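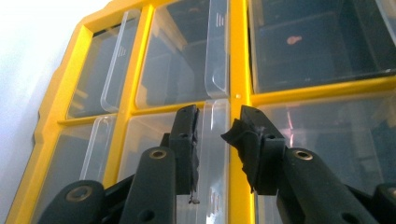 I have a confession to make about curtains. For years I told anyone who'd listen that I was a blinds person. Plain white roller blinds, done, moving on. Then in May I went up to Sterkside to see the new linen showroom, and I came home with so many fabric swatches in my bag that I had to carry my lunch.

The showroom belongs to Baltasar Quiroga, who spent years cutting lampshades before he got into drapery, and it shows. He's obsessed with how light comes through cloth. The first thing he did was march me to a window and hold up a length of his new sheer, Fudon, first flat and then gathered. Flat, it looked like nothing much, a sort of oatmeal gauze. Gathered, it went the color of toast! I made him do it again.

Fudon is one of 49 fabrics in the new collection, and I won't pretend I looked at every one with the same care (there's a run of grays near the back that blurred together for me). But the ones I loved, I really loved. Danladi is a heavy stripe in rust and chalk, with the stripes just uneven enough that you can tell somebody drew them by hand first. I'd put it in a dining room, floor to ceiling, and leave everything else alone.

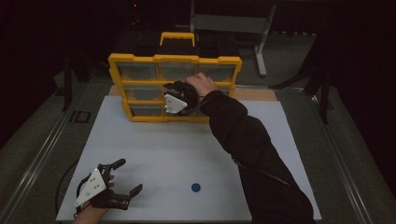
Now, the practical stuff, because I know I'll get letters. Linen drops. If you hang a full-length linen curtain and hem it the same day, you may well have a puddle on the floor by fall. Baltasar's advice is to let the panels hang for 2 weeks with the hems pinned, then sew. I did this at home with my bedroom pair and they grew by almost an inch, so I'm a believer.

He also wants you to buy more fabric than you think. His rule is 2 times the width of the window for anything sheer, and he gets a little pained when people try to stretch it. "A stingy curtain looks like a bedsheet," he told me, and I thought guiltily of my first apartment, where it was a bedsheet.

On price, you should sit down. A pair of lined, floor-length panels in Danladi for a big living room window comes to $2,000, made up and ready to hang. That's a lot of money for something the cat is going to climb. The sheers are much kinder to the wallet, and you can buy them by the yard if you're handy with a sewing machine or have a very patient aunt.

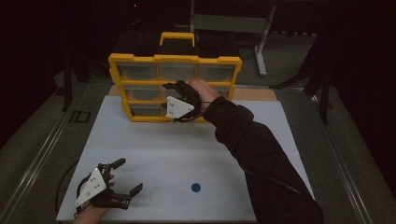
The print I can't stop thinking about

I've left Pullutetti for last. It's the only real pattern in the collection, a scatter of little seed heads in inky green on natural linen, and I expected to find it fussy. I've had the swatch taped beside my kitchen window ever since, and I like it better in the morning than at night, when the green goes nearly black. My plan is a short café curtain on a skinny brass rod, covering only the bottom half of the glass so I can still see the pear tree. If there's enough left over I'll do a skirt for under the sink too.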